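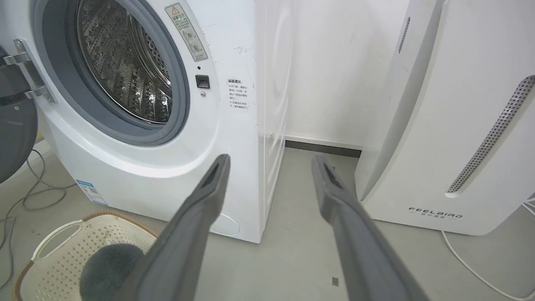 Fig. 1. Front loader, door open. Gray gasket, perforated drum, latch receptacle on the right.

Household Care, Unit 6: The Front Loader
Handout, L. Crăciun. Bring to the Futley session

Parts to know by name (will be on the sheet in September too):
drum
gasket, the rubber ring round the opening
hinge
latch receptacle, small black rectangle on the front panel
filter cover, low down, round on this type. Easy to miss.

Gasket. Pull the lip back, wipe the fold all the way round with a damp cloth, bottom last. Hair, coins, lint all end up there. Dry cloth after. No bleach on rubber pls.

Drum. Empty hot wash, 90 if the machine has it, otherwise the hottest it does. Run your hand round inside first, bra wires get through the holes.

Filter. Shallow tray + old towel. Unscrew slowly, let it drain, screw back, check for drips. Matei group forgot the towel so please read this line twice.

Labels. Don't peel them. Warning triangle usually goes near the door, plus whatever notice the maker adds, in the langauge of the country it was sold in. Can't read it? Find the manual before you start. Energy label can be anywhere on the front, on this one it's down on the skirt.

Space. Keep cords off the floor in front where people stand with a full basket. Other appliances alongside are fine, just leave room for the door to swing and for you to kneel at the filter.

How often: gasket every 14 days, hot wash monthly, filter when you do the hot wash.

Reading: Travari booklet, laundry chapter only. Skip the bit on dryers, we do thsoe next unit.

Homework: draw your own machine at home, label the parts, hand in by March 28, 2026.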